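Lerkcombe opens evening suturing lab to second-year surgical residents

July 2020

Second-year surgical residents at Lerkcombe will have a regular evening session for practicing wound closure, after the teaching hospital agreed to keep its skills lab open past the end of the day shift.

The session covers the basics of closing a straight incision: placing the needle at an even distance from the edge, bringing the two sides together without bunching them, tying a knot that holds and trimming the ends. Residents have always been taught these steps in their first year. Until now there was no set time to go back to them once clinical rotations began.

Lab records show 2,926 practice closures logged over the last academic year, most of them by first-years. The second-year group made up a small part of that number, and several residents logged none after December.

"They move on to the wards and the lab drops off their schedule," said Anneke Joshi, who runs the skills program. "Then they are asked to close in the operating room and they are out of practice. It is a hand skill and it fades."

Each resident is being asked to complete 40 closures over the year. The work is done on tissue, under magnification for the finer threads, and an instructor goes over each closure with the resident when it is finished. Residents who want more time can book it through the lab desk.

Joshi said most of the early trouble is with thread handling. A long strand left lying over the work gets caught under the next stitch, or is picked up by mistake when the resident goes to tie. Instructors now ask residents to decide where the long end will go before the needle goes in.
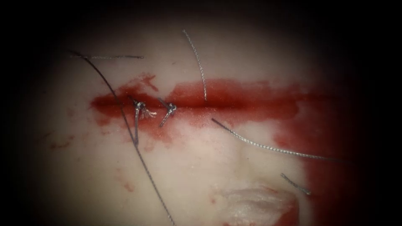
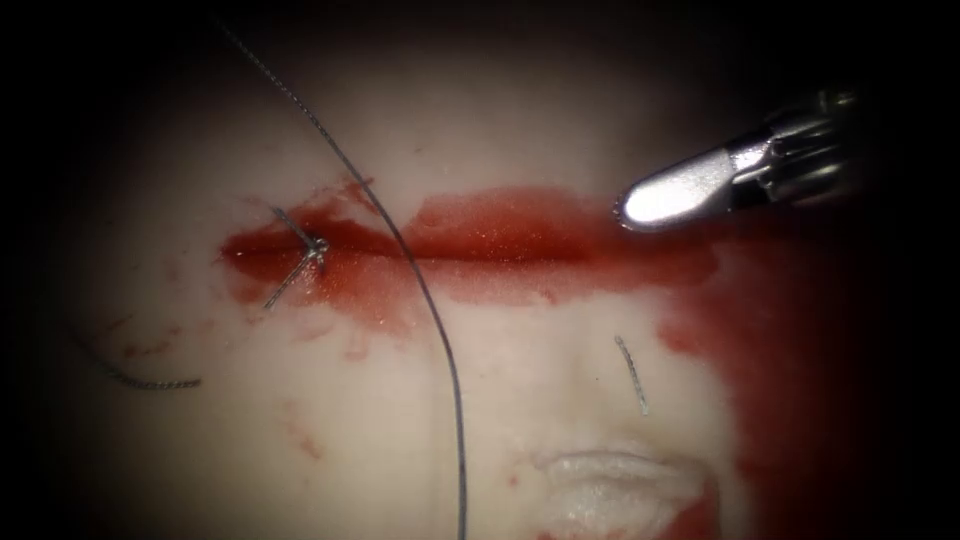 Practice closure of a straight incision, with braided suture thread lying on the tissue.

Lalit Goel
Staff Writer, Health and Education

The second common problem is tension. Pulled too tight, a stitch puckers the edge and can cut into it. Left too loose, it allows the wound to gape between knots. The lab's handout tells residents to bring the edges together until they touch and then stop, and to check the spacing before starting the next stitch.

Blood on the surface makes both problems harder to spot. Edges that are easy to see on a clean surface can disappear once there is red on both sides of the cut, and a gray thread gets lost against it. Joshi said she prefers residents to meet that in the lab first.

"On a clean pad everybody ties a nice knot," she said. "I want them to find the edge when the edge is hard to find."

Tails are also getting more attention this year. Braided thread frays where it is cut, and ends left long can tangle with the next knot. Ends cut too short may let the knot slip. The handout gives a target length for each thread size, and instructors check it along with the spacing.

The program has bought more than 800 packs of suture for the new session. They were supplied by Muvik, which already stocks the first-year course. Instrument sets will be shared between the two groups, with the second-years taking over the benches when the first-years finish.

Closures will be recorded in Justosora, the logging software the department adopted for its rotation paperwork. A resident enters the type of stitch, the thread size and the time taken, and the instructor adds a short comment. There is no pass mark. Residents who are having difficulty will be offered one-on-one time with an instructor, and the log will be reviewed with each resident at the end of the year.

The first block of sessions will deal only with simple interrupted stitches, in which each stitch is tied and cut separately. Running stitches, where one thread is carried the length of the wound, come in the next block. Joshi said she had been asked to start with the running stitch, which residents see more often on their current rotations, but decided against it.

"If the single stitch is uneven, the running one will be uneven all the way down," she said.

Attendance is limited by the number of benches. Residents will be assigned to one of 2 groups that use the lab on alternating weeks. Those on night rotation can swap groups by letting the lab desk know ahead of time. Gowns are not required, but gloves and eye protection are, and food and drinks have to stay outside.

The department looked at holding the session in the early morning instead. A survey of residents found little support for that, mainly on account of rounds. A lunchtime session was tried briefly last year and dropped when too many people were called away partway through a closure.

Used needles go in the sharps containers at the end of each bench, and loose thread is to be collected before the bench is wiped down. The lab desk has asked residents to return any unopened suture packs to the supply drawer so they can be counted.

First-year teaching is not affected. Those residents will keep their daytime sessions and their current instructors, and the introductory course stays the same length. First-years may sit in on an evening session if there is space, but will not have a bench of their own.

Joshi said the program will decide whether to extend the session to third-years after the first full year of logs is in. Residents in that year who would like lab time before then should contact the lab desk.

The schedule for both groups is posted outside the skills lab and on the residents' page.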